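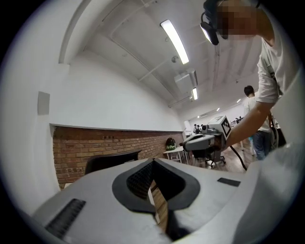 Ornby office chair in black, nine months on

Posted Sun 3 November

I put off writing this one because I wanted to be fair to the chair, and I don't think you can be fair to a chair after a weekend. We bought ours in February, 2 of them to begin with and then more once people started stealing them from each other, and they've been pushed around our room on the wood floor ever since.

Let me start with the part I was most nervous about, the wheels. Our last chairs came with hard little casters that sounded like a shopping cart on gravel and left pale tracks in the planks. The Ornby ships with hard casters too, unless you tick the box for the soft ones, and the box is very easy to miss (I missed it, of course, and had to write to the shop in Brodbridge and ask nicely). They swapped them without any fuss. The soft ones roll quietly and I haven't found a mark I could blame on them, and I've been down on my knees with a flashlight looking. They do pick up hair and thread, so every so often I turn the chairs over and pull out the fluff with tweezers. It's a strangely pleasant job with the radio on.

Putting one together took me 30 minutes the first time, and a good deal less after that. The instructions are all drawings, and the drawing for the back bracket shows it from an angle no human being would ever see it from. Leave those bolts loose until the seat is on, then tighten everything. I did it the other way around and had to start over — my own fault, but a line of text would have saved me. 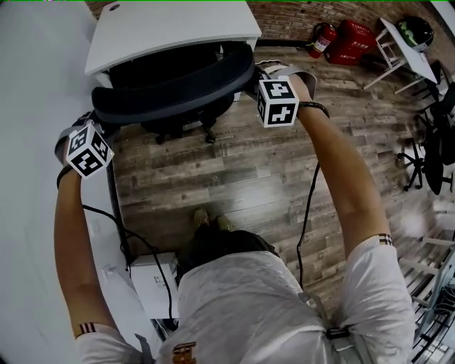 Will it scratch a wood floor?

With the soft casters it hasn't scratched ours, as long as the grit gets swept up first. With the hard ones I'd want a mat under it.

Now, comfort. The back is the best thing about it. It's firm without being stern, and it holds you in the small of the back where the old ones just sort of gave up. The seat is less of a success. It's fine for a morning, but by late afternoon I find myself shifting around and thinking about my couch. A friend who is much taller than I am loves the seat and complains about the back, so please do go and sit in one if you can!

I also tried the Bultska before we decided, and it has a softer seat and nicer armrests, but it was a wide, heavy thing and I like a chair I can shove out of the way with one foot when we need the floor clear. The Ornby goes where you send it.

We paid 739 dollars for the first pair, delivery included. That felt like a lot at the time. The gas lifts have held up on all but one, which started sinking by itself in the summer, very slowly, like an elevator in an old hotel. The replacement part took 12 days to arrive and went in easily enough once I'd borrowed a rubber mallet.

Four stars from me. I'd give the back five and the seat three, and I'd order the soft casters from the start.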